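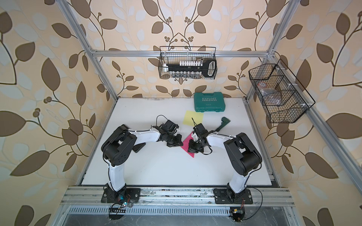
that leaf wallpaper though. brown and pale blue on beige. I could look at it all day

ok so wallpaper thread, I've been stripping and hanging all month and I have Opinions. going fast, lunch break

bought the flat in October. every room papered. hallway had 2 layers, bedroom had 6. SIX. someone in there just kept going

first thing: score it, then warm water and a bit of dish soap, then WAIT. I did not wait. I scraped like a maniac for an hour and gouged the plaster all down one side of the door

rented a steamer from Grovetent the second weekend. should have done that day one. whole strips coming off in my hand, best feeling there is

but watch your arms, the drips off that thing are no joke. long sleeves. gloves. learned that one Thursday night

under layer four in the bedroom there was a big orange flower print, perfect condition behind the radiator. cut out a square and it's going in a frame

everyone told me to paint. my sister, the guy at the paint counter, my downstairs neighbor who hasn't even seen the place. I don't want to paint. I grew up in white rooms

picking the new one took forever. ordered samples from Mendevum and Voß and taped them all up and left them there a week. morning light and lamp light are two different papers I swear

Voß ones had nicer color, kind of chalky. Mendevum had the big vines. went with vines. the chalky one is still taped up by the fridge becuase I can't let go

on big patterns: check the repeat before you buy!! big repeat = a lot of waste per strip. I was a roll short and had to reorder and then you're praying the batch matches

it did not match. tiny bit greener. that roll went behind the wardrobe, problem solved

total for the bedroom came to 136 with paste. the brush was extra, and I bought the cheap one, and I spent a whole evening picking bristles out of wet paste. get the good brush

start from a plumb line, not from the corner. my corners lean. I think every corner in this building leans. my first strip was straight to the wall and crooked to the entire rest of the world

took it down, cried a little, put it back up

also paste the wall kind vs paste the paper kind, read the label. paste the wall is so much easier if you're on your own. no folding, no wet paper stuck to your hair

seams: don't squash them flat with your thumb, you get shiny spots. soft roller, light hand, wipe the extra right away with a damp sponge

bubbles mostly went down overnight for me. left them alone, went to bed, woke up to a nearly flat wall. one by the window stayed. it has a plant in front of it now

someone asked about the bathroom, no, not doing the bathroom. there's no fan in there and I'm not re-hanging it every spring

hallway next. thinking of a stripe from Pludolero but stripes on leaning walls, hmm. talk me out of it

ok back to work, will post the bedroom when the curtian rail is up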